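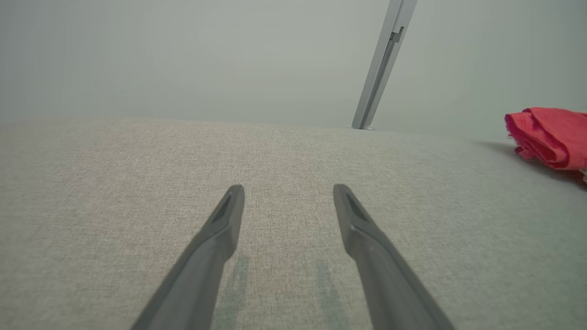

Prekport Robotics Club list
Subject: Re: [club] Cloth task for the Gronow day, and who has the spare fingers?
Mar 5, 2024

Hi all,

Sorry for the slow reply, I've been marking all week and only opened the list tonight. Quoting the bit I'm answering so people on the digest can follow along.

> We had a go at the cloth task after school and my group is a bit
> stuck. The arm gets to the right spot most of the time but the fingers
> skate over the top of the cloth, or else they grab the cover
> underneath as well and drag the lot. Is there a trick to it? Also, do
> we have to use a red cloth or can it be any colour? And does anybody
> know where the second set of fingers went? The kids are worried we'll
> break one before Gronow and have nothing to swap in.

OK, from the top!

Grabbing the cover along with the cloth is the thing everybody hits first. My lot at Laltcombe did it for two whole sessions (one girl got so good at whipping the cover off that we started scoring her for it). What fixed it for us was coming in lower on the angle and aiming for a fold instead of the flat part. If the cloth is bunched up there's nearly always a ridge somewhere, and the tips can close on that without going anywhere near the weave underneath. So get the kids to look for the ridge in the wrist camera view before they move. We make ours say "left fold" or "top fold" out loud, and the driver isn't allowed to touch the controls until the other two agree. It's slow, but they argue less than they used to.

The skating I'm less sure about. We stuck little bits of rubber on the inside of our tips and it helped a lot, but the rubber kept peeling off and one piece is still somewhere inside the base of the arm. If you try it, rough up the plastic first. Please don't use superglue, we've been down that road and I had to explain it to the school office. Closing more slowly helps too. Our default was 100 for closing speed, which is whatever the Grinerero software starts with, and we've wound it right back to 11. It looks painfully slow but the cloth stays put.

On the colour: the rules only say it has to be "clearly different from the table cover", so red is fine and so is any other bright colour. I'd stay away from cream or grey, though. One of our groups tried a tea towel nearly the same shade as their cover and they couldn't tell where one stopped and the other started on the screen, never mind the program. Whatever you pick, practise with that one. A thin cloth and a thick one behave nothing like each other.

Spare fingers: I think I've got them! There's a zip bag in the bottom of our parts tub with two in it, and I'm fairly certain they're the Prekport ones because ours have paint on them. I can drop them off next time I'm over your way, or someone can grab them from me at the practice afternoon. The screws aren't in the bag, so check your drawer.

A couple of other things while I'm here.

We logged every attempt last term because the older kids wanted to make a graph, and they got to 400 tries with 157 clean pickups. A clean pickup means cloth up, cover still flat, nothing dropped before the tray. I know that doesn't sound like much but a big chunk of the misses were from the first fortnight. Happy to share the spreadsheet if your group wants something to compare against. It's messy and the comments column is mostly jokes.

Has anyone heard whether we're allowed to bring our own table cover to Gronow? I asked back in September and was told "probably", and I haven't seen it in writing anywhere. If they're supplying them I'd love to know the fabric, as ours is a woven one and I'd hate for the kids to turn up and find something shiny.

Last one, could whoever borrowed the long extension lead bring it back? We're running the arm off the one behind the piano and you can't close the door.

Cheers,
Laltcombe group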